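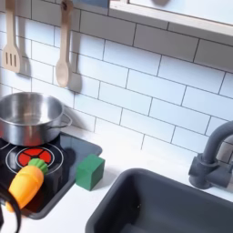

サポートチケット 647
件名:「鍋にニンジンを入れて」が通らない
製品:Clendlow(動作計画モジュール)/Mitora コントローラ
起票:Chiamaka Etim
担当:Sumaiya Paul
優先度:中(起票時は「高」。下のやり取りを参照)
状態:一部解決
起票日:2020-12-10

【起票内容】Chiamaka Etim
お世話になっております。おもちゃのキッチンで片付け作業の評価をしています。指示文「ニンジンを鍋に入れて」で実行すると、アームがニンジンの上まで行き、そこで長考に入ります。タイムアウトまで待つとホーム位置に戻り、ログには task_complete と出ます。ニンジンは元の場所にあります。

再現手順
1. ニンジンをコンロの上に置く
2. 指示文を送る
3. 待つ
4. もう少し待つ
5. 完了報告を受け取る

19回やって、鍋に入ったのは2回です。残り17回のうち12回が上の症状で、あとの5回は途中で落としました。落とすほうはまだ分かります。私も落とします。困っているのは、何もしていないのに完了と言い切る12回です。家に似た者が一人いますが、少なくともあちらは目をそらします。

来月、1月にデモがあり、お客様に「で、家事はもうできるんですか」と聞かれることになっています。優先度は高でお願いします。

【返信】Sumaiya Paul
お問い合わせありがとうございます。担当の Sumaiya です。まず以下をお知らせください。

・Clendlow のバージョン
・把持判定のしきい値(grasp_confirm)
・完了判定の方式(視覚のみ/視覚+力)
・電源の入れ直しをお試しいただいたか

最後の一行は定型文で、私には消す権限がありません。

なお、本件は装置が停止しているわけではないため、規定により優先度を「中」に変更いたしました。

【返信】Chiamaka Etim
停止はしていません。むしろ元気に何もしないことが問題です。

バージョンは先週の更新を当てたものです。しきい値は初期値のまま。完了判定は視覚のみ。力センサーは付いていますが、設定画面で有効にすると隣の項目まで灰色になるので触っていません。電源は入れ直しました。ニンジンも置き直しました。

【社内メモ】Sumaiya Paul
視覚のみで完了判定をしている場合、ハンドが対象を隠した瞬間に「元の場所から消えた」と見なす不具合が以前にもあった。あのときはスポンジ。消えた=運んだ、という理屈で、手をかざせば皿洗いも洗濯も終わる。理想の家事ロボットではある。

ログを送ってもらったところ、12回すべてでハンドが真上に来た直後に対象の追跡が切れ、0.5秒後に完了フラグが立っていた。前回と同じ筋で間違いなさそう。

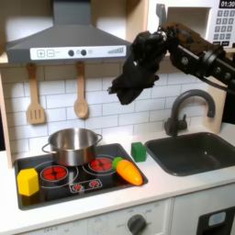
ただ、これで説明がつくのは「動かずに完了」のほうだけで、落とした5回は別に見ないといけない。Folasade に把持側のログを見てもらうことにした。

【社内メモ】Folasade Adeyemi
把持側を見ました。5回とも、つかむ位置が先端寄りです。ニンジンは先が細いので、細いほうを持てば逃げます。人間の幼児でも二度目には葉のほうを持ちます。うちのモデルは5回とも先端へ行きました。一貫性は評価します。

原因の見当ですが、学習に使った1,000件の把持データを検索したら、先細りの形がほとんど入っていませんでした。あるのは箱、缶、また箱。倉庫向けに集めた時代の名残です。箱なら真ん中を持とうが端を持とうが大差ないので、そこを気にする理由がモデルになかったわけです。

営業資料には「成功率99%」と書いてありますが、あれは箱の数字です。野菜とは書いていません。野菜ではないとも書いていません。この件、資料の担当にも回しておきます。

【返信】Sumaiya Paul
お待たせしております。原因が二つあり、それぞれ対処をご案内します。

(1)動かないのに完了になる件
完了判定を「視覚+力」に変更してください。設定画面で隣の項目が灰色になるのは仕様で、画面を一度閉じて開き直すと戻ります。仕様と申し上げましたが、私も最初は壊したと思いました。
あわせて occlusion_hold を2.0に上げてください。追跡が切れても2秒間は結論を急がなくなります。

(2)落とす件
把持候補の重みファイルを差し替えていただきます。添付の Flukero 形式のファイルを所定のフォルダに入れ、再起動してください。太いほうを優先するよう調整したもので、正式版ではありません。

変更は(1)を先に、(2)を後に、一つずつお願いします。両方いっぺんに入れて結果だけお知らせいただくと、どちらが効いたか分からず、私が Folasade に叱られます。

試験中は鍋の位置とほかの物の位置も毎回そろえてください。

【返信】Chiamaka Etim
(1)だけ入れて19回やりました。

完了と嘘をつく件:0回
鍋に入った:7回
落とした:9回
「把持に失敗しました」と正直に申告して停止:3回

落とす回数が増えたのは、いままで手も出さなかった分を試すようになったからだと理解しています。やる気が出た結果、床が忙しくなりました。これを進歩と呼ぶかどうかで、隣の席の Damilola と昼休みいっぱい議論しました。私は呼ぶ派です。

もう一つ気になることがあります。コンロとシンクのあいだに緑のキューブを置いた配置だと、ニンジンを放っておいてキューブのほうへ寄っていくことが2回ありました。指示文はニンジンのままです。参考に一枚添えます。

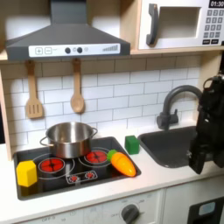
コンロ右端のニンジンと、その右奥の調理台に置いた緑のキューブ

【社内メモ】Folasade Adeyemi
キューブに寄る件、笑ってしまいましたが笑い事ではないです。箱ばかり見て育ったので、四角いものが近くにあると把持スコアがそちらで跳ね上がります。指示文の解釈は合っていて、ニンジンを選んだところまではログに残っています。そのあと把持候補を選ぶ段で、近所の四角に浮気する。

対象のマスク外にある候補を捨てるフラグがあるはずと思って探したら、ありました。初期値はオフ。コメント欄に「倉庫では不要」とだけ書いてあります。書いたのは私でした。

【返信】Sumaiya Paul
追加の対処です。strict_target をオンにしてください。指示した対象の外側にある把持候補を無視するようになります。初期値がオフになっていた経緯については、社内で反省が済んでいます。

(2)の重みファイルは、このフラグを入れて動作を確認いただいてからでお願いします。

【返信】Chiamaka Etim
strict_target を入れて5回、キューブには寄らなくなりました。続けて(2)も入れ、19回です。

鍋に入った:15回
落とした:2回
申告して停止:2回
嘘:0回

葉に近いほうを持つようになりました。落とした2回はどちらも鍋の縁に当てています。鍋の縁の高さを少し低く見積もっているように思います。金属がよく光るので、深度の値があやしいのかもしれません。そちらはまだ調べていません。

所要時間は1本につき平均41秒。私がやると2秒です。ただし私は19回目には飽きていて、機械のほうは飽きていません。

【返信】Sumaiya Paul
改善してよかったです。鍋の縁の件は反射面の深度推定の話になりますので、別チケットを立てて Morenike Uzor が引き継ぎます。鍋の内側が写っている深度データをいただけると助かります。それまでの回避策として、release_height を3cm上げてみてください。落下距離が伸びるため音は大きくなります。

【返信】Morenike Uzor
引き継ぎました Morenike です。深度データ、受け取りました。縁の一部で値が抜けていて、抜けたところを周囲の平均で埋めています。埋めた結果、縁が実物より低い。鍋からすると身長を勝手に削られた格好です。

修正は次の Clendlow に入れる予定ですが、デモには間に合わない見込みです。デモの鍋をつや消しの物に替えられるなら、そのほうが早いです。ソフトウェアの人間として言いたくはないのですが。

【返信】Chiamaka Etim
鍋の変更は先方の Odukoya さんに確認中です。「家庭の鍋は光るものでは」と返ってきており、反論が思いつきません。release_height を上げるほうで準備を進めます。

それと、例の「家事はもうできるんですか」への答えの件、社内で次の文面に落ち着きそうです。事実と違うところがあればご指摘ください。

「決まった台所で、置き場所をそろえたニンジンを鍋に入れる作業は、19回中15回できました。失敗した4回のうち2回は本人が申告しました。玉ねぎは試していません。シンクでの洗い物は対象外です。」

【返信】Sumaiya Paul
拝見しました。事実関係に誤りはありません。一点だけ、「本人」は「装置」にしていただけますか。広報の表記基準にあります。

【返信】Chiamaka Etim
直しました。

【チケット更新】
完了の誤判定:解決(設定変更)
対象外の物への接近:解決(strict_target をオン)
把持位置のずれ:暫定対応(重みファイル差し替え、正式版待ち)
鍋の縁への接触:別チケットへ移管、担当 Morenike Uzor
営業資料の成功率の注記:資料担当へ依頼済み、返答なし

自動送信:このサポートにご満足いただけましたか。評価の入力がない場合、システムは「満足」として処理を完了します。

【コメント】Chiamaka Etim
この自動送信も occlusion_hold を上げたほうがいいと思います。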